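Reviews > Bedding & Throws > Stellden Waffle Throw, Charcoal

I bought the Stellden throw in March, in the charcoal, and I've put off writing this up until it had a few months of real use behind it. So here we go! It lives on the couch most of the time, travels to the office in a tote bag when the air conditioning gets mean, and gets washed more than it should because I eat on it. I own way too many throws (my partner would like me to stop) and this is the one I keep grabbing, with a couple of complaints I'll get to.

First, the feel. It's fuzzy, but it has a waffle sort of texture to it, and that makes a bigger difference than I expected. Flat fleece gets clammy on me after twenty minutes or so. This one doesn't, or at least it takes a whole movie to get there. It's on the heavier side without being one of those weighted things that pin you down. My old Prultberg throw was softer on day one, I'll give it that, but by the second winter it had gone all pilly and sad and I used it to line the trunk of the car.

The color is good too. Charcoal can mean anything from nearly black to a washed-out blue, and mine is a proper dark gray with a lighter gray binding. I like the binding a lot. It makes the thing look finished when it's draped over a chair, and it gives you an edge to find in the dark when you're half asleep and trying to work out which way is long.

Now for folding, because this is where I have opinions. The pile grabs itself. If you try to fold it on your lap or on the bed you end up with a lump, every time, and then you fold the lump and put it on the shelf and it falls off the shelf. You want a big flat table. Spread it out, get hold of the edge, and bring it over in one go – no patting, no dragging it along, or you just push a ridge of fabric ahead of you.

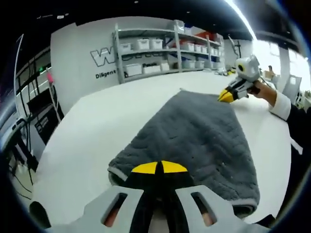 A lighter edge against dark fuzz is easy to spot when you're folding.

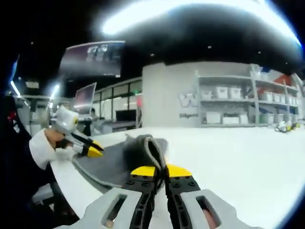 Once you have the first fold in, the rest is quick. I go in half the long way, in half again, then roll it from one end, and it sits in a basket like a fat gray loaf of bread. Rolled, it takes up less room than the Prultberg did folded, which surprised me given how much heavier it feels in the arms. The corners are the one spot where I'd mark it down. On mine the binding is sewn a little tight, so the corners want to curl up, and no amount of smoothing gets them to stay flat for more than a minute. I tried a cool iron with a dish towel in between and it helped for a day. If you're the type who likes a throw laid out perfectly square at the foot of the bed, this will bug you. It bugs me a little and I'm a slob.

Washing: cold, by itself, low tumble. The first wash filled the lint trap so full I thought something had come apart in there, but the throw looked exactly the same coming out. Wash number two was about half as bad, and now it's no worse than a load of towels. Do NOT put it in with anything black. I did, with my good work pants, and I was picking fuzz off them with tape for a week. It also takes forever to dry over a rack, so if you don't have a dryer, start early in the day.

One more thing on shedding – it does leave a bit of fluff on a wool sweater, even now. On cotton I never see any.

I also had the Hondent throw on loan for a couple of weeks to compare, and it's a nice blanket. It's thinner and it packs down smaller, so I'd pick it for camping or a plane. It has no binding at all, just a turned hem, and the hem had started to wave by the time I gave it back. For the couch, the Stellden wins easily.

Would I buy it again? Yes, and I nearly did last week, in the oatmeal, until I remembered the dog. The price is on the high side for what is basically a fuzzy rectangle, so wait for a sale if you can. I'd give it 4 stars out of five, with the missing one going to those curly corners. If they ever loosen up that stitching I'll come back and change it. And if you've found a way to make yours lie flat, please tell me, I've run out of heavy books to stack on it.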